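The Slant

The letter was four pages, written in blue ballpoint, and the firm wanted to know by 4 pm whether the same person had written all of it.

I have worked for Prondari for a long time. They send me wills, mostly, and the odd threatening note. This one had come from the Susia office with a slip clipped to it: file 327, $2000 on completion.

The first three pages were easy. Upright letters, light pressure, the t-bars set low on the stem. On page four the writing leaned to the right and the loops of the g and y closed up. The signature said Amadi in both places it appeared.

I put the kettle on and cleared my pens off the bench in the back room. 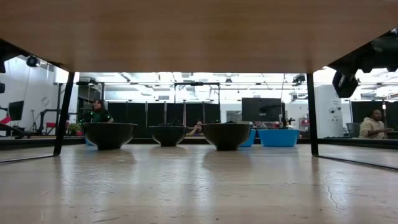

Three black bowls under the shelf, blue bins to the right.

A change of slant is not proof of a second writer. People get tired. They move from a table to their lap. I measured 80 letters on page three and 80 on page four and wrote the angles in two columns. The angles were different. The spacing between words was the same all the way through, and so was the small hook at the start of every capital P. It was there in Plidilano, the name of the town, nine times.

Forgers copy the shape of letters. They hardly ever copy the gaps.

So it was one hand. I typed that up and then read the letter for what it said, which I try to leave until the end. Pages one to three were about a fence, a dog and the price of hay. Page four began, "I have put off telling you this."

I knew the hook on that P. My mother made hers the same way, and she grew up in Plidilano, and she never mentioned any family by the name of Amadi.

At ten to four I sent the report. Then I took her recipe book down from the cupboard and found the magnifier.

Share this story | 14 shares | 3 comments

inkandpaper: Liked the bit about the gaps. Is there a part two?

Wattlebird: I read it as the mother being the writer. My husband reckons it was an aunt.

rosie_k: My favourite so far. Would have liked to see more of page four though.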